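Chapter 4
Sorting by Kind

In this chapter
Choosing a basis for sorting
Parts, wholes, and things stuck to other things
Edge cases and the "other" bin
When to stop

A few years ago the town library in Plodness was given a tub of secondhand building bricks. The donor had kindly taped a note to the lid with the number of pieces inside, 2951, and had unkindly said nothing else about them. The library's children's room had shelves and plenty of clear plastic trays. It also had a new assistant, Sharada Arumugam, who was asked to "just sort them out" before opening at ten.

She began with color, as almost everyone does. Red went with red and green with green, and for the first twenty minutes the job looked like a pleasant way to be paid. Then she started to pull out pieces that were still joined together.

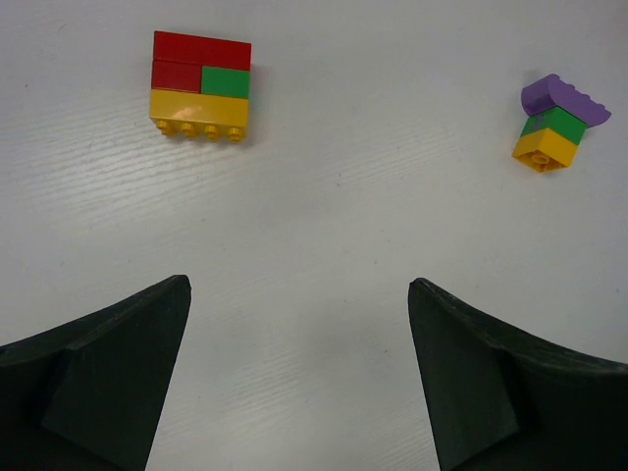
A sorter who works by color has two ways to deal with a block made of red, green, and yellow bricks. The first is to take it apart, which is slow and hard on the fingernails. The second is to treat it as a single object and find it a home, and no tray labeled "red" is the right one. Arumugam took the first few apart. By the second hour she had a fourth tray, which she called "clumps," and a growing suspicion that clumps were the natural state of the brick.

Readers who have worked in an office will know this feeling. A folder of invoices is easy to file. A folder of invoices stapled to a complaint, with a birthday card inside, is a clump. Chapter 3 treated the item as something given: you pick it up, you look at it, you put it somewhere. From here on we have to admit that deciding what counts as one item is part of the work, and often the worst part.

Color has other weak points. It tells you where a piece goes and very little about what you might do with it. A child who wants a curved yellow slope with stripes printed on it will get small comfort from a tray of yellow. She will tip the whole thing onto the table, find her piece, and leave the rest for the staff. Sorting that pleases the sorter and annoys the user is common enough to need a name, and in this book we call it shelf-side sorting. Its opposite, user-side sorting, begins with how people will look for a thing and works backward to the tray.

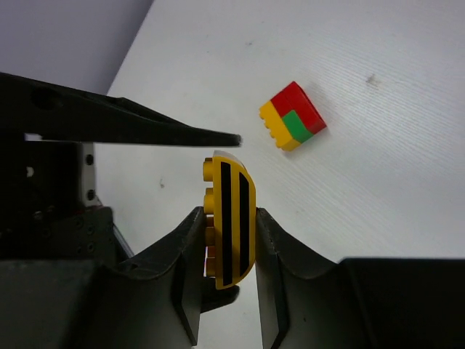

4.1 Choosing a Basis

The feature you sort by is called the basis. Any group of objects offers more of these than you want. Bricks can be sorted by color, by size, by shape, by whether they have printing on them, or by how much it hurts to step on them. All of these are sound in the sense that they can be applied. Only a few are useful, and which few depends on who is going to come looking.

A good basis can be judged quickly and gives the same answer when somebody else does the judging. Color does well on both counts. Shape does worse than you might expect. Most people will agree on what a plain rectangular brick is, but ask them about a slope, a curve, or an arch and you will hear some lively views. The Weden spare-parts shop, whose catalog we study at the end of the chapter, once ran separate drawers for "bent" and "curved." The drawers held the same things. They were filled by different people.

You may also use more than one basis, one after the other. Split by shape first, then split each shape by color. The order matters more than it seems to, and Section 4.3 works through what happens when you swap it.

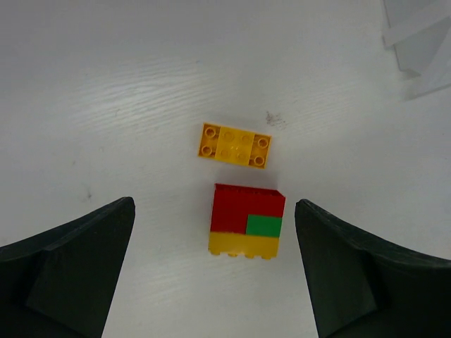
4.2 Parts and Wholes

Put a single yellow block next to a stack of several bricks and ask a friend how many things are on the table. Some friends will say two. Some will count every brick. One may ask why you keep doing this. The answers differ because each person has picked a unit, usually without noticing, and the unit decides what can be sorted at all.

We will use two terms. A simple item is one you have agreed not to divide. A compound item is made of simple items and is, for now, being handled as one thing. The words "for now" carry a good deal of weight. A stack can be compound when the trays are packed and a pile of simple items again when a child reaches the table.

The Riviere rule, which you will meet in most manuals, says to sort compounds by their largest part. It is a tidy rule and it fails as soon as two parts are the same size. Trudeletti's method is to break everything down before starting, and it works very well for people with unlimited time — a group that seldom includes library assistants.

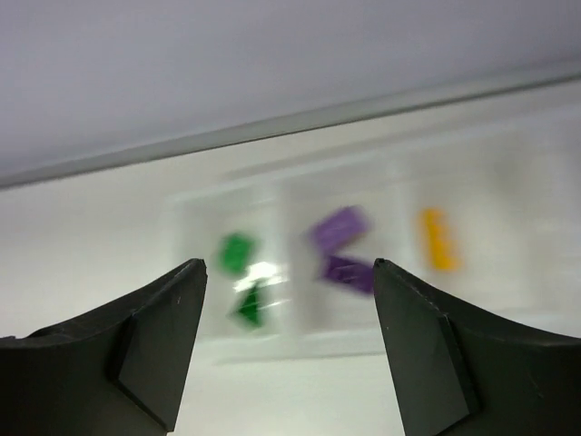

Figure 4.4 Clear tray, sorted by color: green blocks in one compartment, purple in the next.

Arumugam went back to color in the end, with the clumps tray kept to one side. She had considered shape and she had considered size, and it was nearly ten. We will return to her trays in Section 4.4, where the clumps tray gets full and somebody suggests a second one.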